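4. Binders in use: spines, labels and the space around them

4.1 Material and setting

The records discussed in this section are those kept on paper at the Plerness premises of Trikinent, a maintenance and small repairs firm. The firm moved its invoices to a database before the study began, but job sheets, inspection slips and signed delivery notes are still filed by hand. At the start of the study there were 225 ring binders in use across six work areas. Binders held in the locked store were left out, as they are taken down only when an auditor asks for them.

Each time a binder was fetched, the person fetching it put a stroke on a card kept in that work area and noted the binder's label code if they had time. The cards gave us 1,490 retrievals. The code was missing from a fair number of them, mainly from the two work areas nearest the loading door, where people often have gloves on. We kept these retrievals in the total but could not use them for the work on labels in 4.3. One card was lost in April and the strokes for that week were not replaced.

Ramil Macapagal collected the cards every Tuesday and talked to whoever was at hand about binders that had been hard to find. His notes from these talks are used here alongside the cards. They are uneven. Some run to a page and others are a single word, and the earlier ones say more about damaged rings than about finding things, as this was what the staff wanted to discuss at first.

4.2 Where binders are put down

We had expected that most of the trouble would come from binders returned to the wrong place on the shelf. This did happen, but the cards and notes point more often to binders that had not gone back to a shelf at all. A binder taken down for a job tends to stay at the place where the job is done. It is put on a bench, a desk, a window sill or a chair, and it may remain there through several jobs if the same customer or the same type of equipment comes up again.

Staff had a clear idea of which resting places were acceptable. A binder standing on its end was treated as still filed, even when it was a long way from its shelf. A binder lying flat was treated as in use, and people asked before taking it. An open binder was left alone. These rules were not written down and the newest member of staff had not been told them, but she described them to us in much the same terms as everyone else.

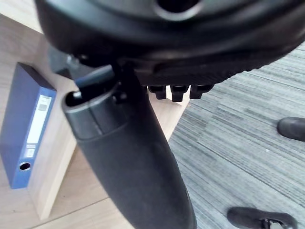 Standing a binder on its end has a practical effect as well as a social one, in that it keeps the spine in sight. A flat binder in a pile can be read only if the spine happens to point outwards, and the pile hides the colour of the cover. With an upright one there is far more to go on. The blue binder here has its spine turned outwards, with the white label on the upper part and the metal-rimmed finger hole near the bottom, and someone looking for it would have the colour, the label and the hole to work from. Staff told us they look for these in that order. Colour gets them to the right group of binders, the label to the right one, and the hole is what they reach for. Several people said they had stopped noticing the finger hole until we asked about it. On a tightly packed shelf it is the only good way to pull a binder out, but at a desk or bench most people simply take hold of the top.

Colour was used less strictly than the firm's own filing sheet suggests. The sheet gives each work area a colour, and the rule was followed when the binders were first bought. Replacements were later ordered in whatever colour was cheapest. In two areas the original colours had been mixed so thoroughly that staff no longer used them, and one person thought the different shades of a single colour had a meaning, although we could find none. Where the colours had held, people named them freely when asking for a binder ("the blue one for the lifts") and seldom gave the code.

4.3 Labels

The labels in use at the time of the study came from two systems. The older labels were typed and slid into a pocket on the spine. The newer ones were printed on the Lacson system, which the firm had chosen because its stock room already had a reader for it. Both kinds were still being made up, often by the same person, depending on which was nearer.

Staff did not prefer one system outright. The printed labels were thought to be neater and did not fall out, but the wording on them was small, and much of the space went to parts of the label that only the reader could use. Nobody in the office carried the reader about, so for finding a binder by eye this space was wasted. The typed labels could be read from further off. They also slipped down inside their pockets, and a few had been lost and replaced with a strip of tape and a word in marker pen. These improvised labels were among the easiest to read in the building. They were also the hardest to match to the filing sheet, as the word chosen was usually a customer's name or a nickname for a job.

Zivitis, in an earlier study of parts drawers, found that people rely on position long before they rely on written labels, and our notes agree with this for binders kept on shelves. A person who fetches the same binder each morning does not read it. The label matters when the binder has moved, when the usual person is away, or when two binders of the same colour stand together. In those cases the search could take up to 35 seconds longer than a normal retrieval, by the timings Macapagal made with a kitchen timer. We give this figure only as a guide. He timed the searches he happened to be present for, and people may have looked harder because he was standing there.

4.4 Other things at working height

Binders share their space with whatever else is needed for the work. At shelf height this makes little difference, but on benches and desks the view of a spine depends on what has been put down or moved in front of it. Larger items block more, of course, but the notes suggest that colour and distance count for as much as size. A dark object close to the eye takes up a great deal of the view, and its own detail tends to draw attention before anything further back is noticed.

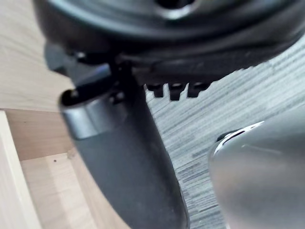

Figure 4. Dark equipment seen at very close range against a pale grey background.

The contrast in Figure 4 is strongest at the three short black projections, which stand out sharply from the paler area behind them. We make no measurement from the figure. The difference between dark parts and a light background was one that staff mentioned often in connection with black binders. A black binder against a light wall was said to be easy to find. The same binder beside other black things was said to vanish, and two people had asked for black to be dropped from the next order for this reason.

Staff dealt with blocked spines in different ways. Some moved themselves, leaning or walking round until they could see. Others moved the thing in front, and a few of these did not put it back, so that the next person met a slightly different arrangement. The second group had fewer complaints about finding binders and more about finding tools. It would be useful to know whether the two are linked, but the cards recorded only binders.

Chairs came up more often than we had expected. A chair pushed back from a desk sits in front of the lower shelf in three of the work areas, and binders on that shelf were fetched less often than those above it, even when their contents were needed just as much. In one area the lower shelf had been given over to empty binders and spare dividers. Staff there said this had not been planned. The full ones had gradually moved up as they were used, and the empty ones had taken their place.

4.5 Limits of the record

The cards show when a binder was fetched but not when it was returned, and we have no reliable way of telling how long a binder stayed on a bench or desk. Macapagal's notes mention binders that had been out for weeks, but these were noticed precisely because they were unusual. A return stroke on the same card was tried in one work area and given up after a few days, as people forgot it or made both strokes together when they took the binder down.

The missing codes are a further difficulty. They come mostly from the busiest areas, so the remarks on labels in 4.3 lean towards the quieter rooms, where people had time to write the code and perhaps also time to read it. The comparison of typed and printed labels in the next section uses only retrievals for which the code was given in full.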